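Mar 23, 2021

The first properly mild day, and I spent most of it thinking about bread, as I have spent most of this past year if I'm truthful.

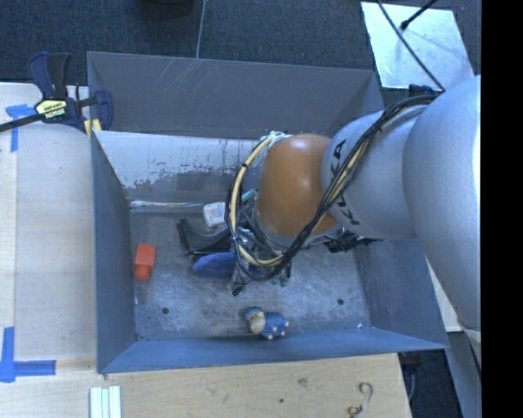

Why does my rye loaf keep coming out with a gummy line along the bottom? Most likely I am cutting it too soon, and the dough was a touch too wet to begin with.

So there it is, written down where I can't pretend to forget it. I had the loaf out of the oven at eleven and was at it with the knife by noon, standing up at the worktop with the butter already soft, and of course it stuck to the blade and dragged. The old Grallholm recipe card says to leave it until the next day, wrapped in a cloth, and I have had that card since November and have obeyed it 2 times at the very most. Both of those loaves were lovely! Dark and close and a bit sour, and they kept until the end of the week.

I weighed everything more carefully this time, and took 60 grams of water out of the dough, which made it stiff enough to hold its shape while I fussed about with the tin. I think I could take out a little more. The starter (I call it Temba, after the holiday cottage where I first got one going, in a jam jar on the windowsill) was slow to wake this morning, but it had been in the fridge for 4 days, poor thing, and by mid-morning it had come up nicely and smelt of apples.

Walked down to the Giltik mill shop after lunch to get more flour. The lane is drying out at last, though there is still that dreadful patch by the gate where one has to cling to the hedge and hope. Primroses all along the bank on the left side, and a blackbird going on and on from somebody's chimney. The shop only lets one customer in at a time, so I stood outside in the sun for a good while and didn't mind a bit. They had no dark rye, only the medium, and I bought two bags of it and then a bag of spelt that I had no intention of buying. It was rather heavy going uphill with all that, and I had to stop at the bench and swap arms.

Tea was soup from the freezer, leek and potato, with the gummy loaf toasted, and toasting does put a great deal right. I had three slices and some of the Dravuditz plum jam, the jar I had been saving for no particular reason – I am down to the last spoonful now, so I must write off for more.

Fed Temba before bed and left the jar out on the side. Next loaf goes in on Thursday evening, 18 minutes with the lid on and then turn the oven down, and I am not to touch it until Friday teatime. The bread knife has gone in the drawer under the tea towels.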